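# Biombo de bambu a escorregar na alcatifa, como o mantenho de pé?

**Dolero_casa**

Boa tarde. Comprei em segunda mão um biombo de painéis entrançados, tipo bambu fino, com moldura de madeira clara. Vinha sem instruções e sem caixa. A marca na etiqueta do verso é Namska, mas não encontrei nada deles com este modelo. Cada painel tem 162 cm de altura e é bastante leve.

Quero usá-lo para separar a mesa de trabalhos do resto da sala. A sala tem alcatifa cinzenta de pelo curto, colada ao chão, e não a posso tirar porque a casa é arrendada. A mesa é grande e tenho-a sempre coberta com um pano grosso, porque é onde pinto, colo e faço pequenas reparações.

O problema é o seguinte: quando abro o biombo quase todo, para aproveitar a largura, os painéis das pontas vão fugindo para fora e passado um dia ou dois está praticamente em linha reta. Nessa altura basta abrir a janela para ele abanar. Já caiu uma vez para cima da mesa e entornou um frasco de cola. Pus feltros por baixo e ficou pior.

Não quero furar paredes nem chão. Também preferia não colar nada à madeira, mas se tiver de ser, cola-se. Alguém tem um biombo destes em cima de alcatifa e resolveu o assunto?

Já agora, se souberem como se limpa o entrançado, agradeço. Tem pó de anos nas fibras e não sei se posso molhar.

---

**Fontana79**

Tenho um muito parecido há bastante tempo, também em alcatifa, e o meu não cai. O que faço é o seguinte.

Primeiro, tire os feltros. O feltro serve para deslizar em soalho e na alcatifa faz a mesma coisa, desliza. A madeira nua agarra melhor. Se as pontas das molduras estiverem muito lisas, passe lixa de grão médio só na face que toca no chão.

Segundo, não abra tanto. Um biombo só se segura pelos ângulos entre os painéis. Se quiser cobrir dois metros, precisa de bem mais do que dois metros de painel.

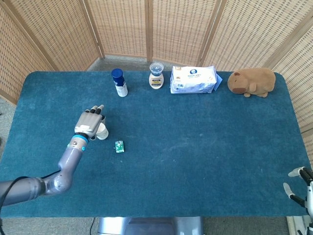

O ângulo entre os painéis resolve quase tudo, e a forma geral do biombo resolve o resto. Em vez de o pôr em linha atrás da mesa, ponha-o à volta dela. Assim, com seis painéis a contornar o fundo e a descer pelo lado direito, a curva fecha-se sobre si e um painel segura o outro. Deixe também uma faixa de alcatifa livre entre o biombo e a borda da mesa, para não lhe dar com o pano cada vez que o puxa. Se tiver coisas encostadas ao fundo do tampo, como a lata de spray e o frasco pequeno, essa folga ajuda, porque um toque no painel não chega logo a elas. 

Terceiro, as dobradiças. Num biombo usado estão quase sempre frouxas. Aperte os parafusos todos com chave manual. Se algum rodar em falso, tire-o, meta um palito com cola branca no furo, corte rente, deixe secar de um dia para o outro e volte a aparafusar. Só isto já me reduziu o abanar para metade.

Se mesmo assim as pontas fugirem, prenda um fio de nylon em baixo, entre a primeira moldura e a terceira, com o comprimento certo para o ângulo que quer. Faça o mesmo do outro lado. Não se vê e tira-se em dois segundos quando quiser fechar.

Sobre a limpeza: aspirador com a escova macia, na potência mínima, de cima para baixo e dos dois lados. Depois pano de microfibra pouco húmido, bem torcido, sempre no sentido das fibras. Nunca encharcar. Toalhitas húmidas servem para a moldura, mas no entrançado eu não usava, algumas deixam uma película que depois agarra mais pó. No fim, deixe-o aberto a secar longe do aquecedor.

---

**namska_nao_sou**

aperta as dobradiças e põe um peso em cada ponta. eu usei dois sacos de areia pequenos, 179 cada um numa loja de bricolage (1,79, faltou a vírgula). ficam feios mas atrás da cortina não se notam

---

**Drundetti**

Concordo com a resposta do Fontana79 em quase tudo. Acrescento umas coisas e discordo de uma.

A lixa nas pontas funciona em madeira maciça. Se a moldura for folheada, não lixe, porque levanta a folha. Veja primeiro num canto de baixo, do lado de dentro.

No meu usei velcro, só a parte áspera, a dos ganchos. Agarra diretamente na alcatifa de pelo curto e não precisa da outra metade. Cortei tiras com a largura da moldura e colei uma debaixo de cada painel. Segura bem e, para mudar o biombo de sítio, levanta-se e pronto. Não arraste, que puxa fios. Em alcatifa de argola não recomendo, estraga.

Quanto a pulverizar tinta ou verniz na mesa: afaste o biombo ou cubra-o com um lençol velho. O entrançado apanha a névoa toda e depois não sai. Tenho um painel com uma mancha por causa disso e já tentei de tudo. E areje a sala, que o biombo fecha o canto e o cheiro fica ali.

O pano da mesa também conta. Se ficar pendurado até ao chão, alguém pisa, puxa e vai tudo atrás. O meu está preso por baixo do tampo com molas de escritório.

---

**Dolero_casa**

Obrigado aos três. Tirei os feltros, apertei as dobradiças (havia quatro parafusos soltos, num deles usei o palito) e pus o biombo em curva em vez de linha. Está assim desde o princípio de setembro e ainda não saiu do lugar, mesmo com a janela aberta.

O velcro comprei mas ainda não colei. A moldura parece maciça, só que não tenho a certeza. A aspiração correu bem, saiu uma quantidade de pó que não esperava. Falta passar o pano no lado de trás.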